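Progress update on the Drovier project
To: the program office, Gisen Fund
20 January 2020

Hi all,

I owe you a longer update than the last one, so get a coffee. The short version is that the dishwasher work is going well, the part I was most worried about in June is mostly behind us, and the new thing I'm worried about is grip force. More on that further down.

Quick refresher on what you're paying for. Drovier is our method for teaching a two-armed robot kitchen chores from demonstrations, and the idea we're testing is pretty simple. We don't give the robot one long recording of "load the dishwasher" and hope. We cut every recording at the moments when a hand takes hold of something or lets go of it, and we train on the pieces. A second, smaller model (we call it Wudatia, and no, I can't remember why) looks at the kitchen and picks which piece comes next. If it works, the robot should be able to start in the middle of a job, with half the dishes already put away, and carry on from there.

So most of my winter has gone into recording. We have 1362 usable demonstrations now, against the 1000 I promised you for this date, and I'm really happy with that! The bulk of them are the basic move, getting a cup or a plate from the drainer in the sink down into the rack of the dishwasher.

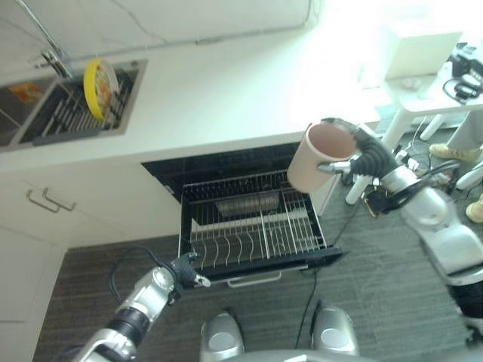 The plates came along faster than I expected. A plate has an edge you can pinch, and once it's near the tines there is a fair bit of slack in where it can end up. Cups are fussier. The policy has to decide early on which way the opening will face, and if it decides wrong it has no good way to change its mind in mid-air. In our first round of training it would get the cup over the rack and just dither. I spent two weeks blaming the camera calibration (sorry, camera calibration) before I saw that our cuts were in the wrong place. We were ending the piece at the top of the lift, which left the model with nothing to tell it what the lift was for. Moving the cut to the release fixed most of the dithering overnight.

The other big change is the view from the hand. In June we trained on the head camera only, and the trouble with the head camera is that the hand itself is so often in the way at the exact moment you care about. We now record the head and wrist streams together and line them up in time before cutting. 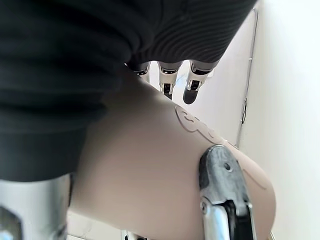
I'll admit the wrist stream was a pain to get going. The two streams drifted apart on long recordings, and a small drift matters a lot when your whole method depends on finding the instant of release. I rewrote the syncing code from scratch, threw out 17 recordings that couldn't be saved, and I now check the timing on each new file the same day it's made. It's dull work but I would put it in the plan from the start next time.

On to the result I most wanted to show you, starting in the middle. For this test we lay things out in ways the model hasn't been trained on, with a cup on its side or vegetables in one of the basins, and then we let Wudatia choose the first piece on its own. The comparison is the same robot with the uncut recordings and no chooser.
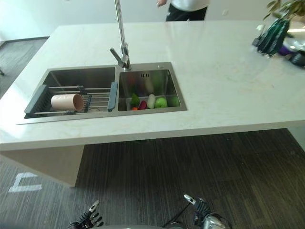
The version with the cuts does clearly better. It usually goes for the cup or the plate and leaves the food alone, and the uncut version tends to reach for wherever the drainer was in its favorite recordings. I don't want to hand you a percentage yet. We ran 15 layouts, and I'd like a lot more before I put a number in writing that somebody may quote back to me. But the difference was plain enough that I've stopped collecting the long uncut recordings altogether.

What still goes wrong, then. Light is one thing. Strong sun on a white counter washes out a good part of the picture, and the chooser gets jumpy. The bigger one is grip force, especially on paper cups. Our demonstrations don't record force at all, so the model learns where the fingers go and has to guess how hard to squeeze.

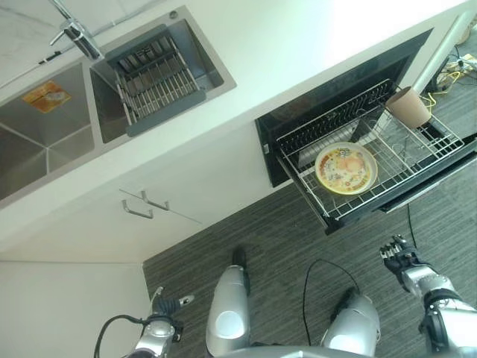 My plan is to add the motor current from each finger as an extra input, which costs us nothing in hardware, and to redo a portion of the cup demonstrations with it switched on. If that isn't enough we'd need proper fingertip sensors. I've asked Raudsepp for a quote and I'll pass it along when it comes, though I'd rather not spend the money before we've tried the cheap way.

Budget is on track otherwise. I moved some of the travel line into storage, as two streams take up a lot more disk than one did, and the form for that is already in your inbox. I'd also like your okay to keep the recording setup in place through June. Taking it down and putting it back up means recalibrating everything, and I'd lose the better part of a month to it.

Next report will have the finger current results and the bigger set of layouts. Call me if you want to talk before then.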